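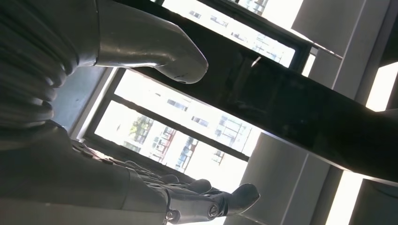 Teaching Days at Passide

Welcome, and thank you for stopping by! We have spent a good part of October teaching a robot to do small jobs, which in our case means steering it from a desk with a pair of controllers, or taking hold of the arm and walking it through the motion ourselves, over and over, until there is enough on record to learn from. It is slow and rather pleasant work, a bit like teaching a child to tie shoes when you have forgotten how you do it yourself. Friends and family keep asking what we get up to all day, so I've gathered up a handful of pictures with a few words for each. Click any title to see it full size.

By the big window
Fingers against the daylight, with the apartment buildings pale behind them and one green tree to keep us company. I love the flat pad on the longest finger, and the ribbed bellows up on the arm always makes me think of an accordion.

Reijo at the controls
Reijo Sjöberg in the driver's seat, leaning his whole body to the left as if that would help the arm get there. He has the steadiest hands of any of us and recorded 70 demonstrations of the cup task before lunch.

Leading by hand
The other way of doing it. You switch the arm to its soft mode, take hold near the wrist and guide it along, and it lets you - though you do feel it in your shoulders by four o'clock. I prefer this for anything that involves turning a lid.

The Brana boxes
Small cardboard boxes, to be picked up and set down with the label facing out. We started with 8 positions on the table and kept adding more, and I still catch myself straightening cereal boxes at the grocery store.

Watching it back
Londoño, our review program, with a morning's recordings lined up side by side. We go through every one and mark where the hand closes and where it lets go, and the clumsy ones get a note too (most of those are mine, I'm afraid).

The cloth that wouldn't fold
A dish towel after the fortieth attempt. I drove this one myself and kept pinching two layers when I wanted one, so we made a pot of coffee and had Reijo try it with the slower speed setting, and he got a lovely corner on his second go.

On the wall
Our tally sheet for Trindero, the name we gave to this whole round of teaching. The goal at the bottom is 700 good demonstrations, and every task has its own row, with plenty of eraser marks.

More pictures will go up once the drawer task is finished. If you'd like a print of any of these, just write and tell me which title you want.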